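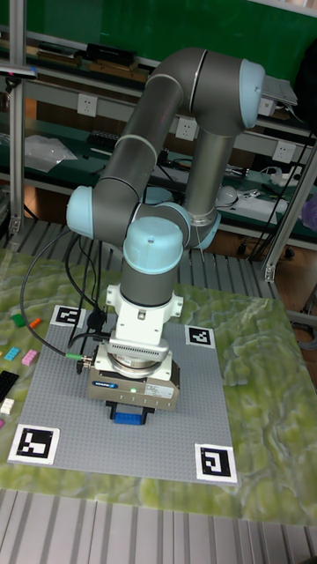
Skekholm Build Table, marbled top

Product code: Nondov 737-M
Finish: green, cream and yellow marble pattern

We use cookies to remember your cart and preferred store. Accept | Manage

The Skekholm is a fixed-height table for brick building and layout work. The top has a swirled pattern in green, cream and yellow and takes a large square baseplate with a margin on all sides. Working height is 737 mm. Supplied flat-packed with leg fixings and a hex key.

Baseplate and bricks are sold separately. The top suits a grey Lego baseplate laid directly on the surface. No adhesive is required. For a repeatable position, fit the Pundar marker set, one black-and-white square to each corner of the plate. Markers are sold in packs of 4. Keep cables and sleeves off the corners if the markers need to stay readable.
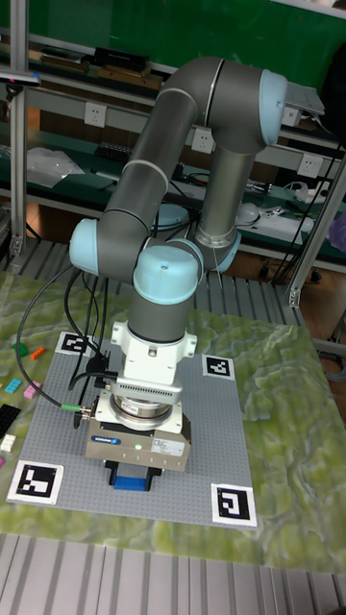
Specifications

Height: 737 mm
Rated load, evenly distributed: 100 kg
Edge: square, sealed
Feet: adjustable, non-marking
Colours: marble green only

Care

Wipe with a damp cloth and neutral detergent. Do not use solvents or abrasive pads on the patterned face. Lift the baseplate before cleaning and let the top dry before refitting. Check leg fixings after the first month of use.

Dispatch

Ships from the Weidemann warehouse. Next stock due in September.

128 shares | 4 comments

Related items
Pundar marker set, black and white
Pundar brick tray, shallow
Skekholm leg extension kit
Nondov cable clip, table edge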